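Setting up a push-button tray for a small robot arm

Most write-ups for a home-built arm have you start with a foam block on a bare table. I don't think much of that. A foam block forgives a sloppy grip, and you come away believing your arm is better than it is. Big push buttons and a bit of rope will tell you the truth a lot sooner, and they don't cost much.

What follows is how we do it on the shared bench at Justhorpe. Unathi Lekota built most of the arm and I do most of the complaining.

What you need

A plastic tray with a raised rim. Ours has a textured base, and I'd avoid a smooth one.
Three large round push buttons with domed caps in different colours.
A short length of braided rope.
One or two small odd-shaped objects. A wedge is good value.
Cable ties, more than you think.

Step 1. Place the tray

Put the tray where the arm can reach every corner without going to full stretch. Check this with the motors off by moving the arm by hand. The reach given in a parts list is usually measured with the arm straight out, and no arm does useful work like that.

Mark the tray's corners on the bench with tape. If somebody bumps it, all your saved positions are wrong and you'll waste an evening blaming the software. Ask me how I know.

Step 2. Lay out the buttons

Spread the buttons well apart and put one of them towards the back, where the gripper has to work close to its own mount. People like to put all of them in the easy middle. That proves very little.

Run the rope between two of the buttons. Leave it in a curve, and don't straighten it for the arm's benefit.

Step 3. Tidy the wires

Tie the cables up and back, with enough slack for the full swing. Move the arm through its whole range by hand and watch the bundle the entire time. A wire that catches on a button cap will look exactly like a bad motor.

Step 4. Lower the gripper slowly

Bring the fingers down over the tray at the slowest speed your controller allows. Stop well above the caps, check the position from two sides, then carry on in small moves. Keep a hand on the power switch.

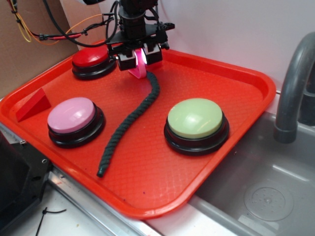 Pink and pale green buttons with the dark green rope between them, the gripper above the tray.
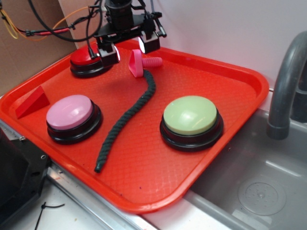

Will a cheap hobby servo press a button hard enough?
Often it will, if the button has a light spring and the arm is pushing close to its base. At full reach the same servo may just stall and get hot, so test that position first and keep the tests short.

Step 5. Repeat, and write it down

Do 6 presses on each button before you change anything. One good press means nothing. Elmarie Swanepoel keeps a paper log beside the bench, and it has settled more arguments than any of our clever plots.

Be wary of tuning while you test. If you nudge a setting after each miss, you no longer know what you're measuring. Finish the set, then change one thing.

Leave the rope until the buttons are dull and reliable. It never lies the same way twice, and a saved path that worked this morning can close on thin air by lunch.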